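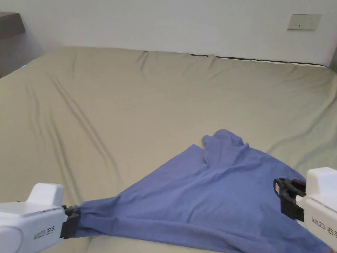 Choosing where to grasp a crumpled garment is the problem this project set out to handle in software. A folding routine assumes that the shirt is already flat and that its corners are known, and neither is true of a shirt that has just been dropped on a bed. My part of the work was the perception and grasp planning module, called Clorkitz, which takes camera images and proposes a pair of points for the two grippers to hold. With a blue-violet garment held at both lower corners and the far end still bunched up into a ridge, the outline is close to a triangle, and very little of it looks like the shirt shape that a template matcher expects. The lower right part also hangs past the edge of the bed, so a mask that stops at the sheet loses some of the cloth. Both of these cases came up often enough that I changed the design to deal with them.

1. Aims

The project had two aims. The first was to segment a single garment from a bed sheet and label its hem, sleeves and collar where they could be found. The second was to turn those labels into a grasp plan that the existing controller, Malhotra, could run without changes. Malhotra was written by an earlier student group and accepts a list of gripper poses with a time for each. I did not alter its inner loop.

2. Data

Demonstrations were recorded with hand-held grippers, one in each hand, and with a head camera. The set used in this report has 682 demonstrations, of which 132 were kept back for testing. Each one was stored as three streams: head view, left gripper view and right gripper view. Gripper opening was logged alongside them.

The streams did not share a clock. I first tried to line them up by file time, and this left errors large enough to see by eye: the jaws would close in the log while still open in the video. The tool I wrote to fix this, Rarkness, finds the moment the jaws first close in each gripper view and shifts the log to match. It then checks the second closing and rejects the demonstration if the two shifts disagree. 18 demonstrations were rejected this way before the set was fixed, so they are not part of the total given earlier.

Labelling was done by hand on every tenth image. Yogesh Agarwal labelled the hems and I labelled the sleeves and collars. We each redid a small share of the other's work and talked through the differences, most of which concerned where a sleeve ends when it is folded back under the body.

3. Perception

The module runs in two steps. A segmentation network marks garment pixels, and a smaller network predicts a heat map for each type of landmark. Landmarks with a low peak are dropped and treated as hidden.

Colour was too easy a cue at first. The network learned that anything blue on a pale sheet was the target, and it failed when a second garment was left on the bed. I added random colour changes during training and also trained on images with more than one item of clothing.

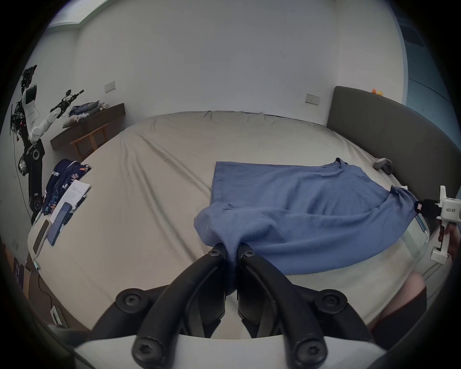
The second change was to pass the gripper opening to the landmark network as an extra input. When the jaws are closed on cloth, the fabric gathers to a narrow point which looks a lot like a sleeve end, and the network was marking it as one. Knowing that the jaws are shut helps it tell the two apart. False sleeve marks near the jaws became much less common in the test set, although they still appear when the other gripper is holding the far side and the cloth between is slack.

I also tried using the head view alone. It gives the best view of the overall shape but the grippers cover the corners at the moment they matter most. The gripper views have the opposite fault. Combining them was slower, and I kept it.

4. Planning

The planner scores pairs of landmarks. A pair gets a higher score if both points are visible, if they lie on the same edge of the garment, and if the two arms can reach them without crossing. Where no pair passes, the planner asks for a single grasp at the highest point of the cloth, followed by a short lift and a new look.

The reach check uses a simple box for each arm. This is cautious – it refuses some poses that the arms could manage – but it was quick to write and has not let through a plan where the arms met. A better version would use the full arm model already inside Malhotra. The code for reading that model is in the Clirkmont repository, under the branch for the January release, and I did not have time to connect it.

5. Problems still open

Cloth over the edge of the bed is only partly solved. The mask now continues past the sheet, but the depth values there are poor and the planner ignores landmarks in that area. It will often choose the upper edge instead, which drags the garment back on to the bed and costs an extra move.

Dark garments are the other weak point. Folds in them show little shading and the heat maps spread out. I tried raising the exposure in software, with mixed results, and left the setting off by default.

Rarkness needs at least two closings to check a recording, so very short demonstrations cannot be used. The settings for this are in the config file, with notes on which values were tried.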